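4.2 What people call the round thing

We turn now to the naming task, which we had expected to be the dull part of the study. Speakers in Larlow and Vukum were asked to name household surfaces they had grown up with, and then to name them again an hour later, after coffee. The coffee was intended as a distraction. It worked better than the rest of the design.

Across both towns we collected 3,214 usable responses from 80 speakers. "Table" was the most frequent answer, as it would be in any survey of English speakers who own tables. The interest lies further down the list, where the older Vukum speakers keep a separate word, "roundel," for any surface with a curved edge that food has at some point been placed on. A tray can be a roundel. So can a stool, if the family was large enough. One speaker extended the word to a manhole cover, and defended this at length.

Antoniadis, in the only earlier survey of the region, treated "roundel" as a borrowing from the furniture trade and gave it half a page. We think this is too quick. If the word had come in with catalogs, we would expect it to be strongest among people who bought things from catalogs, and those are the Larlow speakers, who hardly use it. In Vukum, where most furniture was made by an uncle, it is everywhere. Vītola (personal communication) suggests that the word may have come from the dairies, where it named the board a cheese was turned on. Uldis Vītola has suggested a dairy origin for several other words in this paper, and we pass this one along with the usual care.

Shape matters less than we assumed. When asked whether a surface with slightly flattened edges could still be a roundel, 40 speakers said yes without hesitation, and the rest wanted to know who was asking. Color made no difference to anyone. Size did: past a certain width the word gives way to "table" even in Vukum, though our speakers disagreed about where that point is, and two sisters disagreed about it loudly enough to be heard on the recording of the next interview.

Figure 3. A broad brown disc with a faceted edge, and a golden-yellow block beneath its lowest part (computer rendering). 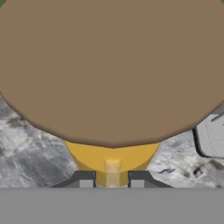 The age effect is harder to dismiss. Speakers who left Vukum before the age of 20 tend to lose the word within a few years and then, on moving back, use it more than anyone — often for things their parents would simply have called a shelf.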